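Right, a thread about buttons. I promised one back in July and several of you have been kindly nagging me ever since, so get yourself a cup of tea because I do go on.

14 replies · 52 shares

My great-aunt left me her button tins. There were three of them, all old toffee tins, and the biggest was so heavy that I thought there must be coins in it. No coins! Buttons right to the top, and a thimble, and one very old cough sweet that I have not kept.

3 replies · 9 shares

I tipped the lot out on a bedsheet on the floor, which I'd recommend to anyone, and then I sat there for a whole afternoon doing nothing useful at all. The noise they make when you run your hands through them took me straight back to being five and allowed to "help" with the mending.

6 replies · 31 shares

Now, I'm a counter by nature, so of course I counted. The big tin had 850 in it. I did it in little heaps of 20 on a baking tray, and when the cat walked through the heaps I started again, and I got the same number the second time, which pleased me more than it should have.

11 replies · 47 shares

Most of them are shirt buttons. That's true of every button tin I've ever met. People wore shirts until they fell to bits, cut the buttons off, and put the rest in the rag bag. My aunt threaded hers on cotton in sets so they stayed together, and bless her, some of the threads still hold.

2 replies · 18 shares

If you've got loose ones and want to make sets again, do it by daylight. I tried under the kitchen lamp and was very proud of myself, and next morning I found I'd put cream with white and navy with black all the way down the line. Every single one had to come off again.

8 replies · 22 shares

Lots of you asked how I tell shell from plastic. The old way is to touch the button to your cheek or your teeth. Shell feels cold and stays cold for a bit, and plastic doesn't. Then turn it over – real shell very often has a rougher, brownish patch on the back where the outside of the shell was.

19 replies · 76 shares

Please don't do the hot needle test. I know it's in all the old books. It leaves a mark, it smells dreadful, and some of the early plastics can catch light, and I don't want that on my conscience. Cheek, fingernail, good look at the back. That'll do you for nearly everything.

7 replies · 40 shares

Storage, then, as that's what half of my messages are about. I love a tin but you can't see into a tin, and what you can't see you don't use. I went over to clear plastic with compartments and I've sewn on more buttons in a month than I did in the whole of the year before.

5 replies · 27 shares
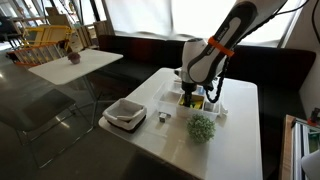

Clear tray, several compartments. You can see what you've got without tipping it all out.

12 replies · 33 shares

I sort by size first and colour second. Dorothy Pickering, who taught me to do a proper buttonhole and has never let me forget how bad my first one was, does it the other way about. We've agreed not to discuss it. But when you've lost a cuff button you need one that fits the hole, and that's all I'll say, Dorothy.

16 replies · 29 shares

One warning. Keep the very old plastic ones apart, especially anything that smells of vinegar or has gone sticky or crazed. They give off something as they break down and it can spoil the ones next to them, and it's no good for metal either. A paper envelope in an airy drawer, never a sealed box.

9 replies · 58 shares

Washing: warm water, a tiny drop of washing-up liquid, an old soft toothbrush, and dry them straight away on a towel. Not wood, not leather, not fabric-covered, and nothing with paste stones in. Those get a dry brush and a kind word.

4 replies · 21 shares

The lovely Teemu Aaltonen wrote to me after the last thread to say his grandmother's tin had 388 in it and that he'd found the missing one from his own christening coat. He's sewn it back on, forty-odd years late. I had a little weep over my toast, I don't mind telling you.

23 replies · 94 shares

And that's really why I bang on about them. I found four green glass ones in my aunt's tin, on a bit of card, and I know exactly which cardigan they came off because she's wearing it in the only photo I have of the two of us. I'm knitting something to put them on. It's going slowly (sleeves!) but it's going.

10 replies · 65 shares

A few of you wanted to know whether they're worth anything. Mostly no, and I say that with love. A mixed jar goes for the price of a sandwich. I did meet a man at a fair who told me he had 1000 brass ones in his garage and was waiting for the market to come up. I wished him well.

13 replies · 38 shares

Next time I'll do buckles, if I can find where I put them. In the meantime do show me your tins, the tattier the better, and tell me whose they were. I read all of them, even when it takes me a week to answer.

41 replies · 112 shares

More from this author
Darning a heel when there's hardly any heel left
What I keep in my mending basket (long, sorry)
My first buttonhole, and what Dorothy said about it
Zips: a thread for the frightened
Moths, and how I lost a good coat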